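Saturday, May 8, 2021. Cell 2, weekend shift. me + Maksym S., Dilwyn on the phone till lunch

**Fault: right arm dropped out mid-move, protective stop, then would not re-home.** Writing this up before I forget the order.

Was running the Noltum task list, rack item. Start of the 400 block. Arm got to approach height, little shudder, stop. Pendant said following error J3, then a comms timeout on top of it, which hid the first one. Scrolled back to find it. Took a picture of the popup on my phone, will paste it in the Marchuk folder.

Left arm kept its brakes off for what felt like way too long after. NOT ok. They are supposed to go down together. Maksym hit the e-stop on the other pendant and it stopped properly then.

First guess was payload. Wrong, gripper was empty. Second guess was the tape grid being off after the re-papering in March, so the approach pose would be bad. Checked against the corner points, fine. Anyway a bad pose doesn't give you a following error, it just gives you a bad grasp. Dont go down that road again. 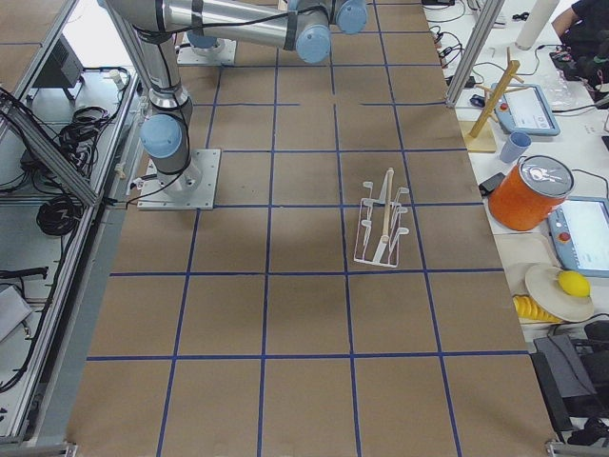
Then the log. Cycle counter stopped at 533. Went back through it and there are 2 earlier warnings on the same joint, same direction, both when the upper link is stretched out and turning back in. Neither one tripped so no one looked. The warnings go to the Jutport screen and that window was minimized. My fault as much as anybodys.

Dilwyn's theory: cable. The dress pack on the upper link gets tight at full reach and pulls on the encoder connector. Asked us to power down, lock out, and move the joint by hand with the brake release while watching the meter. Did that. At the far end of travel the continuity reading jumps around. Back off a little and it's solid. Repeated it 6 times, same spot each time. So I believe him.

What we did:

- locked out, tag on the main switch, key in my pocket
- cut the band nearest the elbow, gave the cable more slack, rebanded looser
- reseated the connector, the latch was not clicked in all the way (!!)
- powered up, homed slow, ok
- jogged J3 end to end at low speed w/ torque plot open. Clean.

Do not call this fixed. A half-latched connector and a tight cable are two diffrent problems and we touched both in the same go, so we can't say which one it was. Should have done one, tested, then the other. Next time.

Swapped over to the cup tray after that for the retest, lighter moves and it stays out of the far reach. If the fault comes back on a short move then it isn't the cable being stretched.

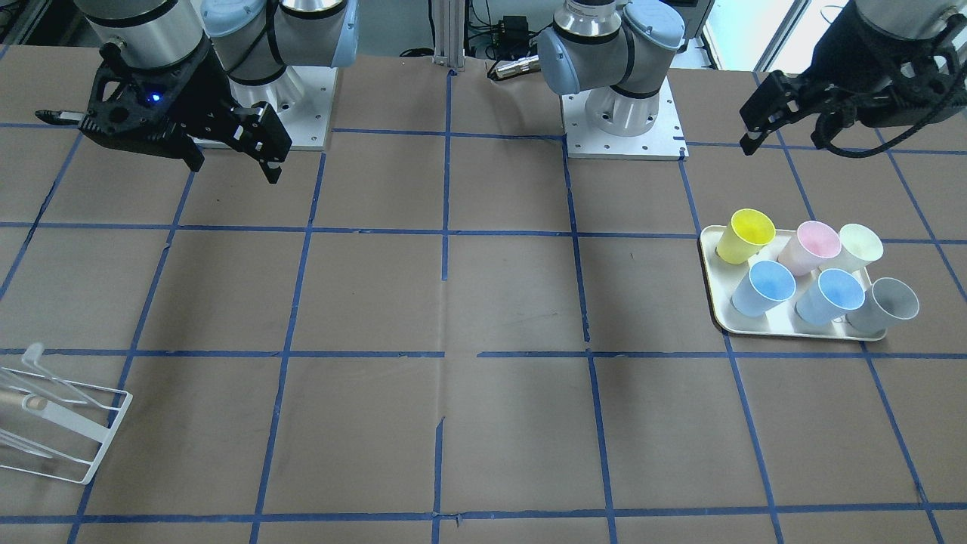

Speed capped at slow for the rest of the weekend. Please leave it there even if it's boring. Also nobody inside the rails with the drives on, I don't care if it's "just" to move a cup. Maksym and I both caught ourselves reaching in this morning after the stop, with the left arm still live. Hands out, pendant in hand, check the state on BOTH pendants, then go in.

The brake thing is the one that bothers me. Stop on one arm should drop the other. Looked at the safety config and the link between the two controllers is set to "notify," should be "stop." No idea who changed it or when. Last config backup with a name on it is Dilwyn's from the Cliduncombe demo and he says he left it on stop. Changed it back, tested from each pendant with the arms parked. Both drop now. Checksum written on the inside of the cabinet door.

Open:

- spare encoder cable, order Monday. Ask if there's a version with a strain relief
- make Jutport warnings pop up on top, or beep, or something
- inspect left arm connector, same latch, haven't opened it yet
- full reach test at normal speed, only with Dilwyn here
- password on safety config?? Maksym says yes, I say yes
- anything recorded today before the stop: mark as suspect, don't delete

Left both arms powered off, lockout still on. Key is in the drawer with the tape.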